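Flerkalport Press to publish a first dictionary for families in October

Flerkalport Press will publish Kravets, an illustrated dictionary of 371 words for parents to read aloud with children under five.
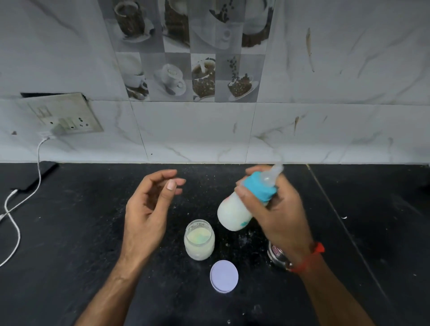
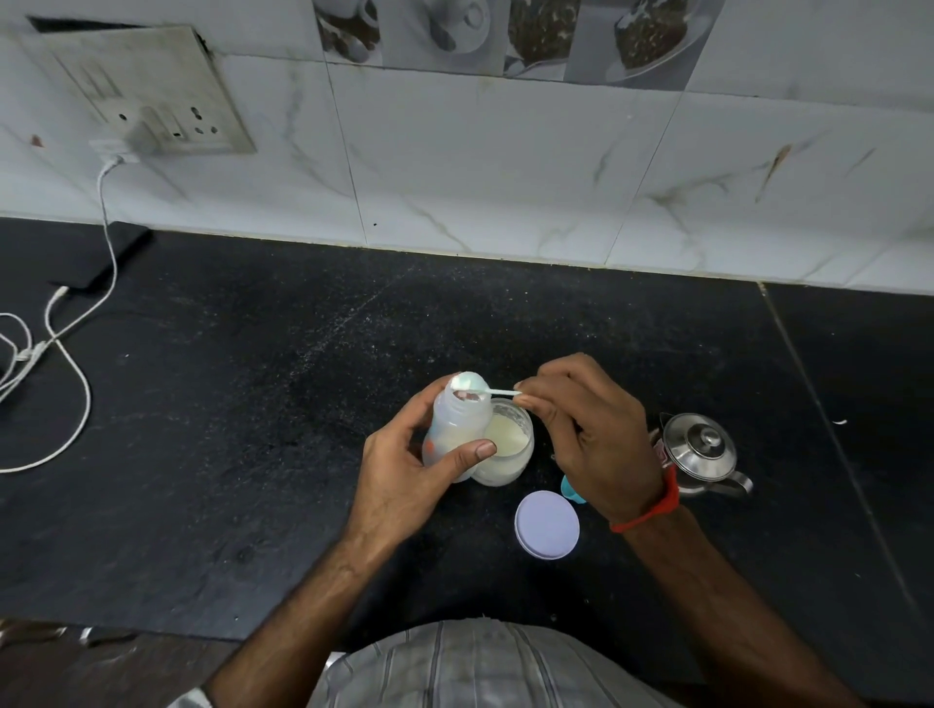 Entries are grouped by the places where families talk most, and each definition runs to no more than 30 words. The kitchen chapter takes in such everyday words as bottle, lid and scoop – the last of these, held here at the rim of a feeding bottle, is traced back to its earliest uses.

The book has 97 pages and will be sold through Prumau bookshops. Libraries may request reading copies from the publisher.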